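Keeping paperbacks nice - quick tips
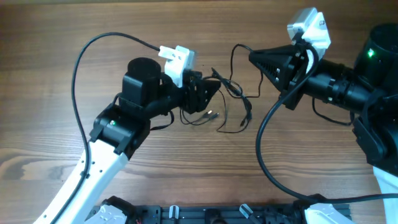
Fantasy paperbacks get rough treatment at my place. Read in the tub, lent to Mirjam, back with soup on them. So. Dust the top edge first, soft brush, spine toward you. Pencil marks - white eraser, light strokes, one direction. Do it on a flat table, and if yours is wood with a strong grain like this one, all streaks and knots, put a sheet of plain paper down before you press anything. Grain can print thru onto a soft cover.

Sticker goo: hair dryer on low, peel slow. Leftover bits, roll off with a fingertip.

Musty smell - box with a lid, open dish of baking soda, book standing up with pages fanned. Check it after a few days. Dont let the soda touch teh pages.

Shelves: keep humidity near 50, out of the sun. Not too tight or the spines tear when you pull one out.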